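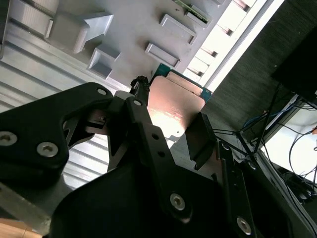 Le doigt de la pince contre le processeur ou juste à côté, vu depuis le poignet du robot. Atelier de Stastevstead.

Compte rendu de visite : l'atelier d'apprentissage par démonstration de Michailidis

En septembre, une délégation de sept membres de notre association s'est rendue à Stastevstead, à l'invitation de la société Michailidis. La visite portait sur l'enseignement de gestes d'assemblage électronique à des bras robotisés, par guidage manuel et par téléopération.

L'accueil a été assuré par Mme Laine Lepik, responsable du programme Zavovari. Elle a rappelé que l'atelier travaille sur des composants de petite taille, pour lesquels la programmation point par point demande un temps de réglage jugé excessif. Les opérateurs montrent donc la tâche, et le système enregistre leurs mouvements ainsi que les vues de la caméra de poignet.

Trois postes étaient ouverts aux visiteurs. Au premier, l'opérateur conduit le bras à la main jusqu'au point de prise. Au deuxième, il agit à distance au moyen d'une poignée de commande — c'est là que M. Keegan Ngata nous a présenté la manipulation d'un processeur devant un panneau gris à reliefs rectangulaires. Le capot cuivré du composant renvoie fortement la lumière, ce qui complique la lecture des images ; l'équipe conserve néanmoins des prises de vues sous éclairage naturel. Le troisième poste est réservé à la relecture des enregistrements.

Le jeu de données constitué pour cette tâche compte à ce jour 371 démonstrations, dont 13 ont été écartées après relecture. M. Ngata a insisté sur la régularité de l'approche : un geste lent, repris sans hésitation, est préféré à un geste rapide corrigé en cours de route.

Les échanges ont ensuite porté sur la formation des opérateurs et sur l'usure des doigts de préhension. La question des droits d'accès aux enregistrements, soulevée par nos collègues de Dridosau, fera l'objet d'une réponse écrite. La délégation remercie l'ensemble du personnel de l'atelier pour sa disponibilité.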